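2018-07-25
By the Home and Workshop columnist

My dishwasher broke in April, and for the better part of a month I washed everything by hand, which gave me a lot of time to stand at the sink and think about robots. I don't suppose I'm alone in that. Anybody who has ever scraped dried oatmeal off a bowl has wondered when somebody is going to build a machine that will do the whole job — clear the table, load the rack, put the glasses back where they belong — and let the rest of us sit on the porch.

I've been following the household robot business for 8 years now, as an interested outsider with a soft spot for gadgets, and my opinion is that we are still a good long way off. I say so with affection. The people who work on these things are patient souls, and I've never come home from a visit to a lab or a trade hall without liking them more than when I went in. But the brochures have gotten ahead of the machines, and I think families saving up for one ought to hear it from someone who would dearly love to be wrong.

Take the Hendero, which was on every morning show this spring. It folds a towel very nicely. It folds a towel nicely when the towel is the right size, laid out flat, on the table it was taught on. I brought one of my own from home, a thick old beach towel with a fringe, and the poor thing went around and around it like a dog trying to lie down. The company told me 255 households have signed up to try one. I hope every one of them owns thin towels.

The trouble is that chores are made up of a hundred little decisions we quit noticing when we were five or six years old. You pick up a cup and you don't think about it. But if the cup has tipped over, then which way is it facing? Do you pinch the rim, or put a finger inside and lift, or go around the outside and hope it doesn't roll away from you? A toddler works all this out by dropping things on the kitchen floor for a year or so, with the whole family cheering. A machine has to get it from somewhere too, and so the work goes on one cup at a time, on a plain tabletop with tape on it, and two stiff black fingers where you and I have ten soft ones.

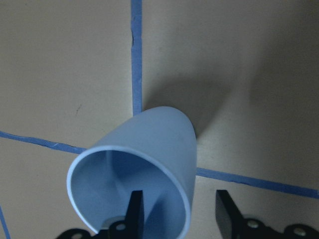
Kolia, reading a draft of this column, wrote back that I was being much too gloomy, and that a robot doesn't need to be good with every cup in the world, only with the dozen or so in your own cupboard. Give it a week in one kitchen, the note went on, and let it learn that kitchen, and you'd have something worth paying for.

I've turned that over a good deal, and there's sense in it. My own cupboard isn't very big. Then again, it has my grandmother's teacups in it, and a travel mug with a lid that sticks, and those cups never come to the sink the same way twice. They come stacked, or with a spoon standing in them, or full of cold coffee somebody forgot on the windowsill. The cupboard is the easy part. It's the people living around it who make the mess interesting.

The shop floor is a happier story, and I want to be fair about it. At Sokol, where they pack plumbing fittings, an arm moved 2747 parts from bin to box on the day I visited, and the crew working beside it seemed glad to have their backs spared. Every fitting was the same as the last one, though, and the bin never moved. When a carton came down the line with a crushed corner, the arm stopped and a person walked over and fixed it with one good push of the thumb.

So I'd tell anyone who asks to enjoy the videos, root for the engineers, and go ahead and buy the dishwasher. I bought mine in May. It can't load itself, and I still have to rinse the oatmeal bowls first.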